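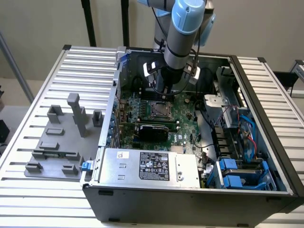 Quick one this month, I'm writing it between two client calls and the second one is already ringing in my head.

Numbers first. Newsletter sponsorships brought in $699 in May. April was $691. So, eight bucks. I had a whole plan for doubling it and the plan produced eight bucks. Fine.

What did move was the list itself. 60 new subscribers, nearly all off the guest post I did for Beatrice Muriithi over at Distden. She let me put the signup link in the second paragraph instead of down in the bio, and that made all the difference. If you guest post, ask for that. Worst they say is no.

Lost 16 people too. Most of them went the morning after the Skandby email, the long one with three offers in it. Too many links, too much of me yelling. I reread it and I would of left too. One offer per email from now on.

Switched the email software at last. Moved everthing from Pokemico to Biwott, which took two evenings and a lot of coffee. Tags came over ok. The welcome series did not, had to paste it back in one message at a time. If you signed up during the move and got the welcome email twice, sorry!! Should be sorted. Hit reply if it isn't.
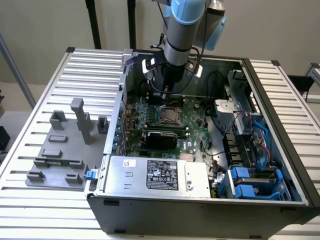 Sponsor slots. I've been selling them one at a time and chasing every invoice, and it eats half a day each month. Beatrice Masanja (longtime reader, runs a much bigger list than mine) told me to sell them in blocks of four, paid up front, small discount. Trying it from the next issue. Two blocks already spoken for, so that's something.

Still to do:
Rewrite the sponsor page, the rates on there are old
Clear out subscribers who haven't opened since winter
Answer the reader survey replies, I have read them all, promise
Decide on the paid tier. Going back and forth. Leaning no

Same goal as last time, get sponsorships past $1,000 for the month. Ok, phone's going. More in the next one, and send me your own numbers if you want them in the reader roundup.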